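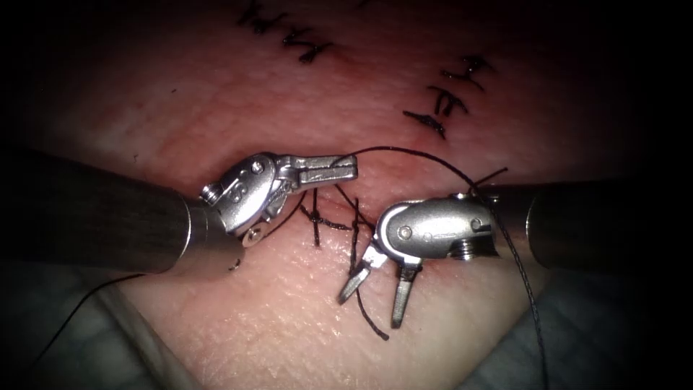 The practice pad, with two older rows of stitches above the new one.

The Price of Thread

The budget form wanted a number by Friday, and it wanted it in a box so small that I suspected whoever designed it had never bought anything larger than a stapler.

I had been running the training room at Romorberg for a good many years by then, and I loved it the way you love an old kitchen. We had the one robot for the trainees. The Strachan people were offering a second, with a service plan, and the Durkov people were offering the same sort of thing without one, and both had sent me folders so handsome I felt bad writing in them.

So I wrote on the back of an envelope instead. Pads, 262 for the year. Instruments, 40, and those wear out on you, every one of them, usually the week before a course. Thread I put down last, and then I sat looking at it, because thread was where I always got it wrong. They use so much of it! You plan for a tidy little knot and a snip, and by evening there are black loops lying all over the pad, and a trainee with her chin in the console asking very sweetly whether there might be another packet.

I went down the hall to think. It was nearly seven and the room was dim except for the monitor, where the two instruments were facing each other over the cut, the left one with its jaws shut or nearly so and the right one hanging open above the stitches, a long strand curling over the top of everything. I pulled up a stool. I had only meant to stay a minute - I had soup at home - but I have never been able to walk past somebody tying a knot.

"Are we getting the new one?" she asked, with her face still in the viewer.

"I'm working on it," I said. "How many packets did you go through this month?"

She was quiet long enough that I took out the envelope again. I crossed off the handsome leather stools I had been hoping for, and next to thread I wrote 2,000, and underlined it, and asked her if she wanted some soup.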